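Morumdale tenants group doubts Gelier's repair promise

MORUMDALE, November: Gelier says its new plan will fix broken office computers within 12 days. We would like to see that in writing. 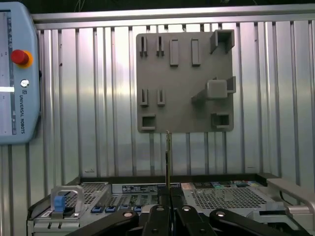 Our members logged 253 repair requests this year, and more than 100 are still open. Gelier calls that a backlog. A red stop button beside a key switch is easier to find than its complaints number.

The plan costs $279 per office.

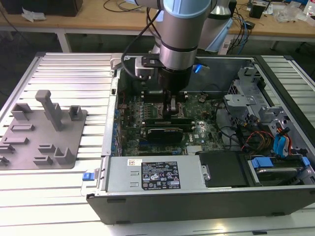

Romudum Tenants Association, Press Team

"They promised this last year," said chair Obinna Wike.
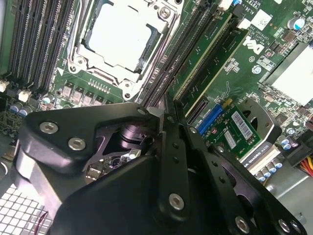 Who pays if a repair runs late?
Under the current draft, the tenant does.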